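Jerent White Worktop Boards and Table Panels

Supplied by Pallmont for schools, workrooms and community buildings
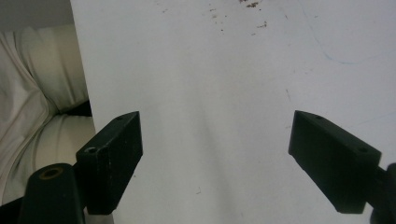

The Jerent range has been supplied to institutional customers from our Prilldale works for 17 years. Boards are cut to order and may be purchased singly or in packs of 6. All boards in the range share the same matt white finish and may be combined on one order.

Sizes and thickness

The standard board measures 120 cm in length and is offered in two widths. Customers requiring other dimensions should submit a drawing with their enquiry. Corners are supplied square unless rounded corners are requested at the time of order. Cut boards cannot be exchanged.

Intended use

Jerent boards are intended for indoor use as sewing tables, drawing surfaces, display tops and general work areas. They are not suitable for kitchens, laboratories or any room where standing water is likely. Hot irons and pans must not be placed directly on the surface. A table fitted with one standard board on an Amato frame will carry an evenly spread load of 50 kg.

Fitting

Boards are supplied undrilled. The Amato frame is sold separately and includes fixings and a printed instruction sheet. Two persons are required to lift and position a board. Fixings should be tightened by hand and checked again after the first month of use.

Care and cleaning

Wipe with a soft cloth and mild soap solution, then dry. Scouring powders, bleach and wire pads will mark the finish and are excluded from the guarantee. Pencil may be removed with a plain white eraser. Boards in storage should be laid flat on a level floor, with a cloth or paper sheet between each.

Ordering and delivery

Orders are accepted in writing only. Delivery is made to the ground floor entrance, and the customer is responsible for moving goods within the building. Any damage must be noted on the delivery slip before signature. The works closes for stocktaking in April, and orders received in that period are processed on reopening.

Enquiries concerning bulk supply should be addressed to Vlasta Berisha, Contracts Office, Pallmont, Prilldale.

Page revised 5/2/18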